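The winter cloth is on the table again

December 2024
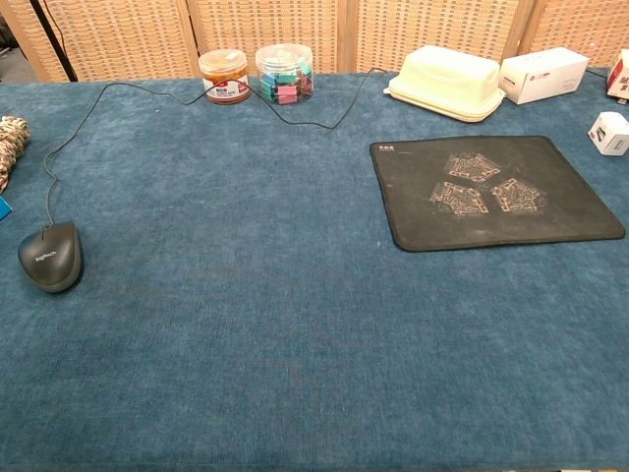
In our flat the big table has to be everything. It is the place where I do my translations, where we eat when guests come, and where all the things land which have no other home. Every winter I put the fuzzy cloth over it, because the bare table is cold for my arms when I type for many hours. Ditte Þórarinsdóttir, my neighbour from downstairs, says that a teal-blue table makes her think of a swimming pool, and she always strokes it a little when she comes for tea. I have now pushed everything to the back and the sides, so the middle is free for paper. The binder clips in their clear jar can stay, I need them every day. The pink ones are for invoices, the green ones for texts that are finished, and the teal and blue ones I use for whatever is left.

I bought the cloth in June, in the sale at Kerkier, when nobody else was thinking about winter. I was a bit afraid that it would be bad for the mouse. With the old Zama cloth, which was smooth, I never had this worry. So I tried a few things. If I work directly on the fuzz, the pointer sometimes jumps, and I find it tiring. If I put a thin notebook under the mouse, it goes well. I do have a proper mat, the black one on the right half of the table, but the notebook is thin and I can also write in it.

The cable is another matter. It likes to lie across the back of the table, in front of the jars, and when I reach for a clip I often pull it with me. Rakiya Isah, who shared an office with me for two years at Rilgate, used to fix her cable with a clip on the table edge. I want to try it too, but I must first find a clip which does not press a mark into the cloth.

My rule for this table is simple. On Thursday evening I take away everything that came during the week, and I sit down for 10 minutes to decide where each thing should go. Boxes are the most difficult for me. I keep a good box much too long, for I always think I will send something in it.

For washing the cloth I use cold water and the short programme, 22 minutes, and then I hang it over the bath. It must not go on the radiator, the fuzz becomes hard. I brush it with a soft clothes brush when it is dry.

Next week I will write about the shelf above the table, if I have finished the second coat of paint by then.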